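Search reviews, parts, manuals
Go
27 Jun 2025 – by the bench editor, Stondville

Esimby fingertip and wrist service kit: six months of laundry

I bought the Esimby service kit in December, when the grippers on our laundry cell had started letting go of sleeves halfway to the basket. The kit promises to restore grip, quiet the wrist and tame the cabling. It costs more than my first bicycle. I have now used it through 2000 pick cycles on one machine, and I have opinions.

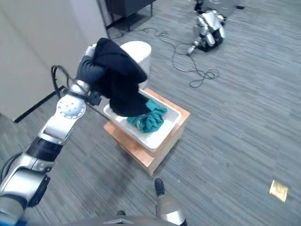
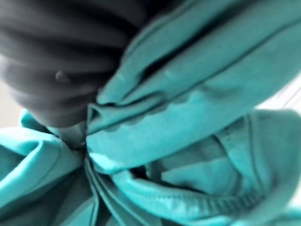
What you get

Two sets of fingertip pads, a bag of wrist screws, a torque driver, a strip of cable clips, a tube of thread locker and a card of instructions that folds out to the size of a picnic blanket. The card is printed on both sides, so you will be turning over the picnic blanket with thread locker on your thumbs.

Fitting the pads

Power down, brakes on, arm supported. The card mentions the last of these in step 6, by which point you will have found out for yourself. The old pads peel off with a plastic scraper. Clean the finger with alcohol and let it dry, then press the new pad on from the tip backward. Leave it overnight. The card says two hours, and I believed it once – the pad came off inside a sweatshirt and went through the wash.

Thin hems are where worn pads give up first. With fresh ones I could drop the closing force two notches and still hold a bunched shirt by a single pinch point, and cotton came out with fewer crush marks. Heavy, dark garments that hang a long way down are still a gamble. Slow the lift for those.

The wrist

The torque driver is the best thing in the box. It clicks cleanly and fits between the wrist joint and the connector without taking any paint with it. Work across the face in a star pattern and recheck after a day's running. Mine needed a quarter turn on two screws, then nothing for months.

The cable clips

These are terrible. They grip the wrist cable so tightly that the loop can't slide, and a loop that can't slide will pull on its connector every time the arm reaches low. I threw them out and bought soft straps from Mendes. Leave enough slack for the lowest reach you use and run that move by hand before you power up.

Calibration afterward

Rehome the gripper after any pad change. New pads are thicker, and the controller will otherwise think it is holding a sock at all times. Plarnitz sells a gauge block for this. A stack of clean index cards does the job if you measure the stack.

Wear

Esimby rates the pads for 3000 cycles. Mine are shiny at the tips already but still holding. Towels age them fastest, and lint packs into the grooves, so brush them out at the end of each shift.

Verdict

Buy it for the driver and the pads. Four stars, one of which belongs entirely to the driver. Refill pads are sold separately, in packs that contain one more than you need and cost accordingly.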